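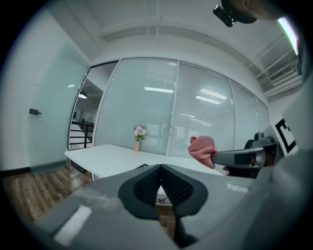 Running a hand-held gripper demonstration for visitors takes one room, one table and a short list of jobs. The steps below are the ones we use at the Semaan open day in January. We start with cloth, and a pink terry towel works well because people at the back can see it bunch up in the jaw. Leave a vase of flowers at the far side of the table for people to look past.

Search this site Go

Step 1. Set the room. Clear the near half of the table. Close the blinds if the sun is low. Doors open at 900 Florkach Street at 10 and the first group comes straight in.

Step 2. Pinch the towel. Take it near the middle, lift slowly and hold it upright. Count to three, then put it down flat. Let each visitor try twice.
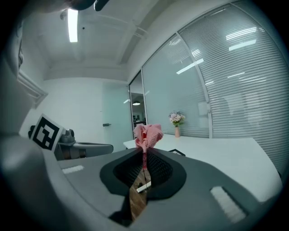 Photo: Flindasard Workshop

Keep the markers on the grippers facing out and don't let sleeves cover them. If the tracking drops, stop, lower both hands to the table and begin the lift again. We had 227 visitors last year, and most of them closed the jaw too fast on the first try.

Step 3. Move to small things. Change to an artificial flower and a small picture frame. Pinch the flower with the right hand and keep the left hand close by. Work near the front edge so that nobody has to lean.
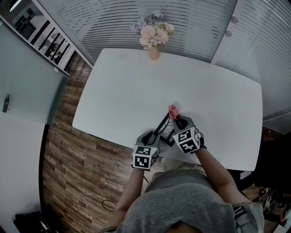
Step 4. Finish and reset

Put the flower and the frame back where the next group will find them. Wipe the jaw pads. Groups change every 20 minutes, and the Rimach handout (sheet 69) goes to each visitor at the door.

We use cookies to remember your settings. Accept

© Flindasard Workshop | Contact | Back to top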